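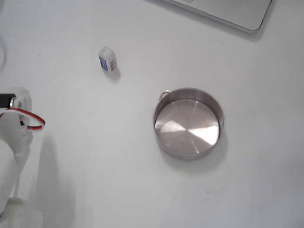 Nestor Villanueva wrote back on the draft of these notes that I was being unfair to the vendor, that every arm drifts, and that a shop that won't check its zero every morning has no business complaining. Fine. I'm leaving his objection at the top so I have to answer it before I get to the fun part.

SLIDE 1. Who I am, what the cell is
Keep this under a minute. One small arm on a white tabletop, a laptop beside it, things to pick up. Internally the cell is called Oven. Don't explain the name unless asked, it eats two minutes.
Say up front: I look after this cell. I don't sell it and I didn't choose it.

SLIDE 2. What we were promised
Read the line from the Lumanlan handover sheet slowly: "No routine adjustment required." Pause.
Then the log. 1,893 pick cycles between the first power-up and the day I started writing things down properly. 41 stops where a person had to step in. I don't trust the 41, by the way. Before the log was on paper people just nudged the part and hit resume, so the real number is higher and I can't tell you by how much.

SLIDE 3. The cable
Spend time here. Most of you have this problem and have been blaming software.
The red and white cable makes a loop where it leaves the upper joint. The loop has to be there, since the joint needs slack to turn. The question is how big. The sheet gives no figure. Clusholm ran theirs tight and told me it was tidier. Sure it was. They also had a motor dropping off the bus whenever the wrist went past a certain angle, and they replaced two motors before anyone wiggled the connector.
What I do now:
Power off. Support the arm with one hand before you cut torque, it will fall.
Move every joint by hand to both ends of travel and watch the cable the whole way.
If the loop goes flat anywhere, let out more.
If it can catch on anything, take some back.
Plug and unplug once, look at the pins, done.
No zip ties at the joint. I know. I've used them too.

SLIDE 4. Zero, and why I stopped believing it
Here's my answer to Nestor. Checking the zero every morning is good practice, and we do it. My complaint is that the check we were given compares the arm to itself. It drives to home, reads its own encoders, and reports that it is home. Of course it does.
We made a cheap outside check: a pencil mark on the table and a pointer in the gripper. On 689 I got a clean pass from the software with the pointer visibly off the mark. (689 is the cycle number, say so, last time somebody thought it was millimeters.)
The horn screw had backed out. Quarter turn, re-zero, fine since. I don't say fixed.

SLIDE 5. Test objects
Rutley tests with foam cubes and gets lovely numbers. I'd be embarrassed to show those numbers.
Use something shiny and something small. A round steel pan throws highlights around, and a little plastic bottle gives you much less to aim at. Whatever you use, write down which object and where it sat, or the result is gossip.

SLIDE 6. Schedule
Every morning: pencil mark check, look at the cable.
Every 800 cycles: all horn screws, connector pins, wipe the fingers.
I picked 800 because it comes before the trouble I'd already had. There's no science in it. If somebody has real wear data, I want to see it, and I mean the raw file, not a chart.

LIKELY QUESTIONS
Would I buy it again? Ask me after March.
Thread locker on the horn screws? Not where it can touch plastic. Try one joint first.
Can the camera do the zero check? Maybe. Then who checks the camera?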